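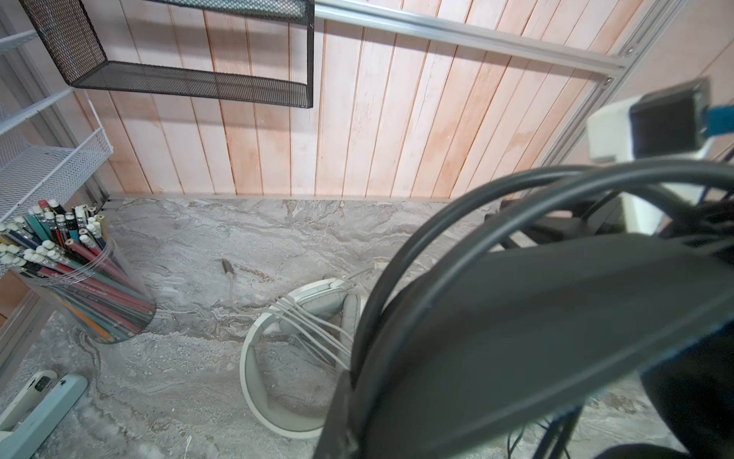 *Over-ear headphones, white, with the cable coiled around the headband.*

# Transcribing an Oral History Interview

Staststead Local History Service holds 2,336 recorded interviews, and most of them still have no written transcript. These instructions set out how a transcript is to be prepared for the Molefe Collection. They apply to new interviews and to older recordings that have been converted from tape.

Transcribers should read the whole page before starting a first recording. Those who have worked for other archives will notice some differences, particularly in the treatment of pauses and dialect. 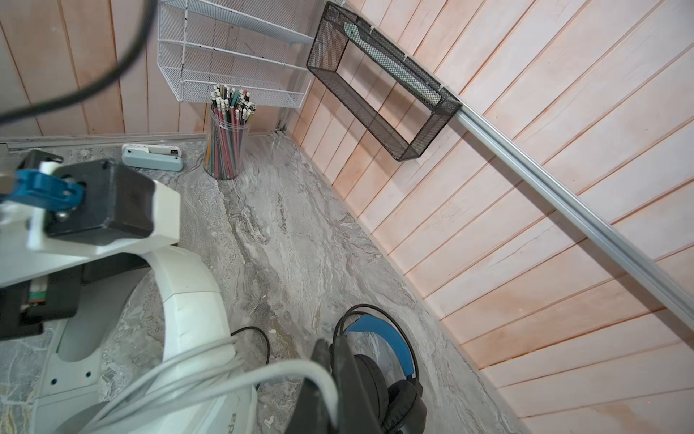

Reading time: 4 minutes

## Before You Begin

1. Sign in to Didex and find the interview by its collection number.
2. Check that the consent form is marked "received." If it is not, stop and choose another recording.
3. Download the listening copy. The master file must not be opened or renamed.
4. Read the interviewer's notes, which usually give the spelling of family names, streets, and workplaces.

Listen to the first ten minutes without typing. Accents become easier to follow, and it will be clearer which voice belongs to whom. An hour of clear speech produces roughly 3,000 words when the speaker is slow and a good deal more when two members of a family are interviewed together.

## Setting Up the Document

Open Orkach and select the oral history template. The heading must contain the collection number, the name of the person interviewed, the name of the interviewer, and the length of the recording. Leave the summary blank until the transcript is finished.

Each speaker is shown by initials in capital letters, followed by a colon. Where two speakers share the same initials, use the full surname for both. A person who interrupts from another room is entered as "Other speaker" unless the notes give a name.

## Typing the First Draft

Type what was said, in the order it was said. Grammar is left alone. If a speaker says "we was all down the mill," the transcript says so too.

The following rules apply throughout:

- Leave out "um" and "er" unless they answer a question.
- Keep false starts when they carry meaning — for example, when a speaker begins to give one name and changes to another.
- Mark a pause of more than five seconds as [pause].
- Mark laughter, crying, and coughing in square brackets, in lower case.
- Write [unclear] with the time from the recording for any word that cannot be made out after three attempts.

Do not guess at a word and leave it unmarked. A likely reading may be given with a question mark, as in [Carter's Yard? 14:20]. The reviewer will compare it with the maps and directories.

Insert a time mark at the start of each new subject and at least once every 400 words. Older transcripts have time marks at the top of each page only, and these need not be changed.

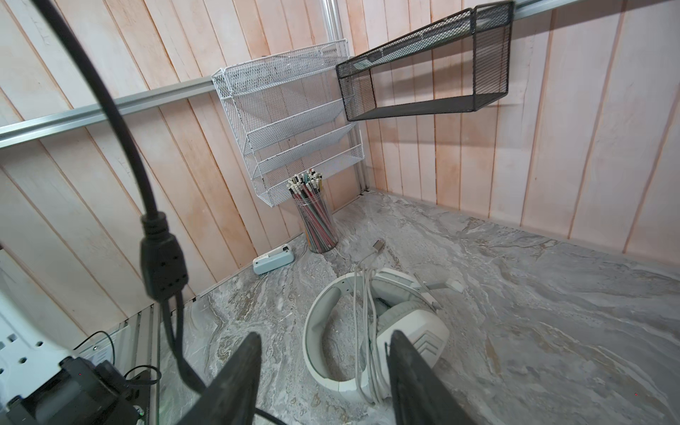

Shireen Swanepoel wrote to ask whether dialect words should be spelled as they sound: "My speaker says 'nobbut' in nearly every answer, and I have been changing it to 'only.' Should I go back and put it right?"

Yes. A dialect word is kept, with its usual dictionary spelling where one exists. Pronunciation is a separate matter and is not shown. A speaker who drops the "h" in "house" is still transcribed as saying "house." Unfamiliar words may be added to the word list at the end of the document, with a short meaning if the speaker gives one.

## Checking the Draft

Wait until the next working session before checking. Play the recording from the beginning at normal speed and follow the text on screen, correcting as you go. Many errors at this stage are small words — "can" for "can't," "he" for "she" — that read well enough on the page and reverse the meaning.

Names and dates should then be compared with the interviewer's notes. When the recording and the notes disagree, the transcript follows the recording, and the difference is entered as a footnote.

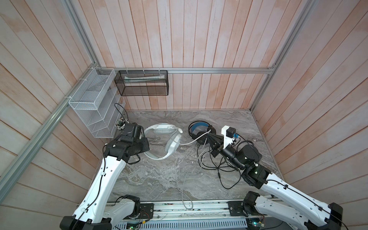

The summary is written last. It should run to no more than 700 words and list the main subjects in the order they come up, each with its time mark. Use plain terms that a reader might search for, such as "school meals" or "bus strike." Opinions about the speaker do not belong in it.

## Sending the Transcript for Review

Save the file under the collection number, followed by "draft1," and upload it to the same Didex record. Change the status to "awaiting review." Drafts received by noon on Tuesday are assigned to a reviewer that week.

The reviewer returns the file with comments. Accept or answer each comment, save the file as "draft2," and upload it again. Listening copies must be deleted from personal computers once the record shows "approved."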